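Zivo Publishes Equipment Planning Guide for First-Time Buyers of Two-Arm Work Cells

Zivo, which helps small warehouses and repair shops plan equipment purchases, has released a planning guide for companies budgeting for their first two-arm robot cell. The guide is available now at no charge and covers floor space, power, spare parts, staff time and the cost of test runs before a purchase order is signed.

The guide grew out of work with 22 customers over the past budget year. Most of them had a price for the arms when they first called. Few had a price for anything else.

"People send us a quote for two arms and two grippers and ask if it's fair," said Müzeyyen Ersoy, head of planning at Zivo. "Usually it is. Then we ask what the table costs, who is running the cables, and where the computer goes, and there is no line for any of it."

The new guide includes a worksheet with 103 line items. Buyers can skip the ones that do not apply, but Zivo asks that they write a zero next to each skipped item so it is clear the question was considered. The worksheet is split into purchase costs, setup costs and yearly costs. Replacement gripper fingers, cables and mounting hardware are listed under yearly costs.

A separate chapter deals with trial work. Zivo recommends that buyers test with their own goods, on a table of the size they plan to use, and that they set aside at least 10 working days for it. Footwear and other soft or uneven goods get their own section – these are the items customers most often ask about, and the ones where a short demonstration says the least about daily use.
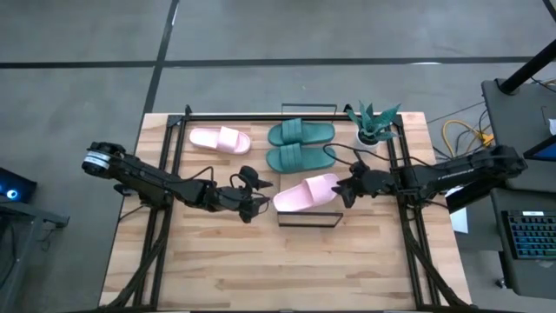 Lorklow, a returns handler for online shoe and clothing stores, used a draft of the worksheet to prepare its budget for two sorting stations. Operations manager Hüsnü Ertürk said the company moved part of its arm budget into furniture and wiring after filling it out.

"We had planned to put everything on benches we already owned," Ertürk said. "The worksheet asked how deep they were and what they could hold. We measured them and ordered new ones."

Lorklow has approved the first station and will decide on the second in January.

The guide also compares buying, leasing and renting by the month. Zivo does not sell robot arms and takes no commission from suppliers. Pricing examples were reviewed by Duygu Kozan, a cost analyst at Amel, and will be updated 4 times a year.

Zivo will hold an online question session for buyers on Thursday at 2 p.m. Yiğit Sezer of the planning team will go through a completed worksheet and take questions on lease terms. Registration is open on the Zivo website, and a recording will be sent to everyone who signs up.

Printed copies of the guide and worksheet can be requested through the Zivo customer desk.

Media contact: Kadir Gökçe, Zivo press office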